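3. Accrocher tard : ce que l'atelier fait à l'exposition

J'en viens au cas qui m'a occupée le plus longtemps, et je préviens tout de suite que je n'y suis pas neutre. J'ai passé deux saisons à Mirnberg, dans les locaux de l'association Després, à regarder des gens accrocher des œuvres, les décrocher, se disputer pour 6 centimètres et recommencer. J'y ai bu beaucoup de mauvais café. J'y ai aussi tenu l'échelle, ce qui, d'un point de vue méthodologique, se discute (j'y reviens en section 5), mais allez donc observer un accrochage les mains dans les poches quand il manque quelqu'un au pied du mur !

L'exposition s'appelait Vornavon. Elle réunissait les travaux de Stanisława Duda, qui a commencé à peindre après sa retraite, et ceux de Hinata Hirano, graveuse, de trente ans sa cadette. Les deux femmes ne se connaissaient pas avant que Tineke Vandenberghe, la programmatrice, ne les mette dans la même pièce, un peu au hasard selon elle, pas du tout au hasard selon moi. On verra que ce désaccord a son importance.

La littérature sur les lieux d'art de quartier insiste volontiers sur le public : qui vient, qui ne vient pas, qui reste devant la vitrine. Je n'ai rien contre, j'ai moi-même rempli des grilles de comptage pendant ma thèse. Seulement, à Després, les choses qui me paraissaient intéressantes se passaient avant l'ouverture, et même avant que les œuvres arrivent. Quand j'ai demandé à Stanisława Duda à quel moment l'exposition avait commencé pour elle, elle m'a répondu : « Quand j'ai mesuré la porte. » Ses toiles sont grandes, la porte est étroite. Elle a donc repris tout un ensemble en petits formats entre le printemps et septembre, et ce sont ces petits formats que la presse locale a ensuite présentés comme un tournant dans son travail.
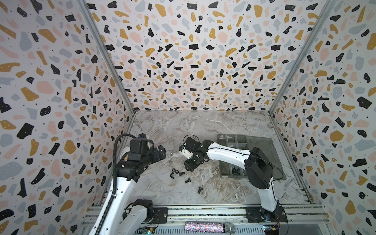 Je ne veux pas faire dire à cette anecdote plus qu'elle n'en dit. Une porte n'est pas une esthétique. Mais j'ai retrouvé le même genre de contrainte chez Hinata Hirano, sous une forme plus discrète. Elle tire ses gravures sur une presse partagée, dont elle dispose deux soirs par semaine, et elle m'a expliqué assez longuement (l'entretien dure près de 80 minutes, dont une bonne moitié sur le papier) que le nombre d'épreuves d'une série dépendait pour elle du temps de séchage et du dernier tramway. Le cartel, lui, annonçait une « édition volontairement restreinte ». Elle a ri en le lisant, puis elle l'a laissé tel quel. Moi aussi j'ai ri, et j'ai noté la phrase.

3.1. Le budget et ce qu'on en raconte

Venons-en à l'argent, sujet que mes interlocuteurs abordaient avec une franchise qui m'a surprise. Vornavon a coûté presque 3 000 euros, encadrements compris. La somme revient dans tous les entretiens, mais elle n'y a jamais le même sens. Pour Tineke Vandenberghe, c'est la preuve qu'on peut travailler correctement avec peu. Pour Thiện Thân, qui a fabriqué les cadres, c'est la preuve qu'on l'a sous-payé, et il le dit sans colère, avec le détail des heures. Pour Stanisława Duda, c'est « beaucoup d'argent pour des murs ». Je garde les trois versions. J'ai longtemps cherché à savoir laquelle était la bonne, et j'ai perdu là un hiver entier.

Ce qui m'intéresse davantage, c'est la place des cadres dans cette affaire. Thân avait proposé un bois clair, sans verre, pour les petits formats. Vandenberghe voulait du verre partout, par prudence. Le compromis – du verre pour les gravures, rien pour les peintures – a été trouvé debout, dans le couloir, en quelques minutes, et je l'aurais manqué si je n'avais pas été en train de chercher mon manteau. Or tous les visiteurs que j'ai interrogés ensuite l'ont interprété comme un propos sur les deux artistes : l'une exposée, l'autre protégée. Une dame m'a même parlé de pudeur ! La lecture n'est pas absurde, d'ailleurs, et Hirano l'a reprise à son compte lors de la rencontre publique. Voilà donc une décision de couloir devenue, en l'espace d'une soirée, une intention.
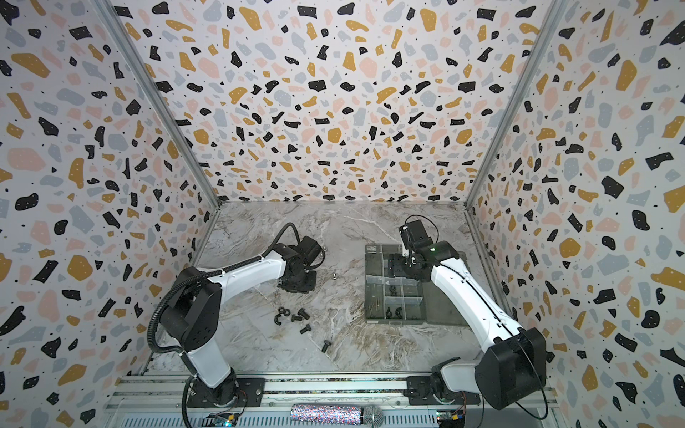

Figure 1. Deux bras robotisés dans une enceinte aux parois à motif terrazzo, au-dessus d'un plan d'aspect marbré.

3.2. Une objection, et ce que j'en fais

Silvia Krajčí, qui a relu une première version de ce texte, m'a fait remarquer que je finissais par tout expliquer par la contrainte matérielle, et que c'était un peu facile. Elle a raison sur un point : j'aime les portes étroites et les tramways, je les vois partout. Il y a pourtant des choix que rien n'obligeait. Le mur du fond, par exemple. On pouvait y mettre n'importe quoi, il est large, bien éclairé, tout le monde le regarde en entrant. Duda l'a voulu vide. Elle l'a demandé une fois, Vandenberghe a dit non, elle l'a redemandé le lendemain, et le mur est resté vide.

J'ai essayé plusieurs explications. La fatigue, un souvenir d'exposition ancienne, une manière de marquer son territoire face à une cadette qui occupait la salle avec beaucoup d'aisance. Duda n'en a confirmé aucune. Quand j'ai insisté (trop, je le reconnais en réécoutant l'enregistrement), elle a parlé de la lumière de l'après-midi et elle est passée à autre chose. Dans le carnet de l'association, à la date du lundi 11 décembre, on trouve seulement : « mur fond : rien, S. D. y tient ». Je n'ai pas mieux à proposer.

Il faut dire aussi que le vide n'était pas du goût de tous. Uson, la galerie voisine, avait prêté des cimaises en pensant qu'elles serviraient justement là, et elles ont passé toute l'exposition dans la réserve, appuyées contre le radiateur. Thân les a rapportées lui-même, à pied, en deux voyages. Il m'a raconté l'épisode trois fois, avec des variantes sur la météo.
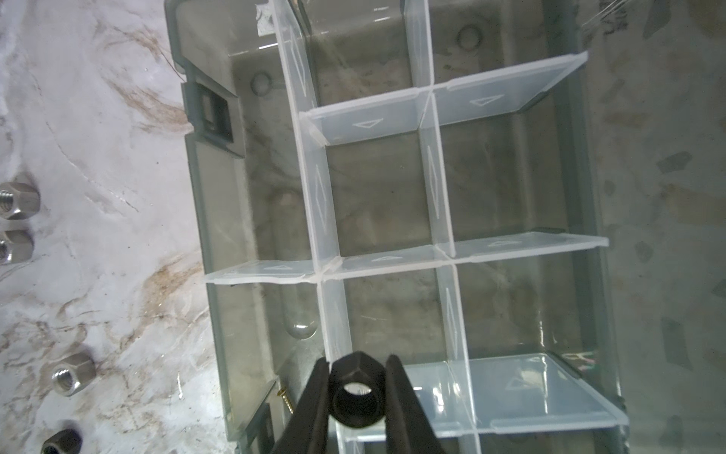

Figure 2. Boîte de rangement translucide à compartiments, vue de dessus ; au premier plan, une pince à deux doigts tient un écrou hexagonal sombre.

Je retiens pour la suite que l'accrochage, à Després, ne se laisse pas ranger d'un seul côté. Les petits formats viennent d'une porte, le verre vient d'un couloir, et le mur vide vient de Stanisława Duda, qui n'a pas souhaité en parler. La section 4 reprend ces éléments à partir des entretiens menés avec les visiteurs, en commençant par ceux qui sont venus plusieurs fois.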